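Plondley Workspace Renewal: Interim Report to the Tveit Fund
Reporting period ending October
Prepared for the Fund by Jarmo Turunen, Project Lead

This report sets out progress on the clearance and refitting of the ground-floor study room at Plondley, for which the Fund awarded a grant earlier this year. It covers the desks, the storage and the remaining work on cables and lighting. 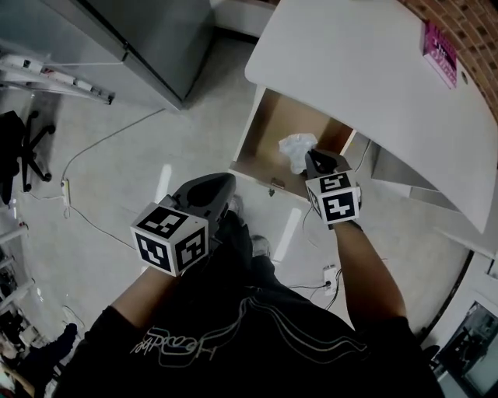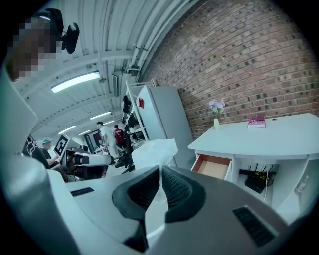 Study room, brick wall side

Section 2: Progress to date

2.1 Desks and drawers
The white desks have been kept. An early proposal to replace them was withdrawn after Skedis, our furniture supplier, inspected the tops and found them sound. The saving has been moved to the storage budget, as agreed with the Fund's officer by telephone.

Clearing the drawers has taken longer than planned. Many held carrier bags, old papers and small items left by previous users of the room. Each drawer is now being emptied, wiped out and checked for loose runners. Contents are sorted into items to keep, items to return and items for disposal. By the close of the period 123 items had been entered on the return list, and five drawers were still to be done. Unclaimed items will be held at our Cleltden office until the end of the project.

2.2 Storage
The grey metal cabinet remains in use for shared equipment. Staff have asked for the shelves to be labelled, and a simple scheme has been drawn up. We had hoped to report this as complete, but the labels supplied did not stick well to metal and a second batch is on order.

2.3 Power and cables
The floor outlet beside the desk serves its purpose, but cables still run across open floor to reach the power strips. The electrical contractor has quoted £339 for fixed trunking and two additional sockets. This falls within the contingency sum and we ask the Fund to note the expenditure.

2.4 Ceiling, lighting and walls
No work is proposed to the ribbed ceiling or to the pipes that run beside it. The fluorescent fittings were tested in the first month and will stay. The brick wall has been left bare at the request of users, who preferred it to paint. Flowers have been allowed on the desks, provided that they are kept clear of the sockets.

Section 3: Matters outstanding

The remaining drawers will be cleared first, followed by the trunking, which requires the room to be closed for one working day. A Friday has been proposed to limit disruption. Chairs will be moved to the corridor for that day and returned the same evening.

We expect the remaining work to take roughly 9 weeks, including the delivery time for the labels. No further funds are requested at this stage. A full statement of spending, with copies of the Skedis invoices, will accompany the final report.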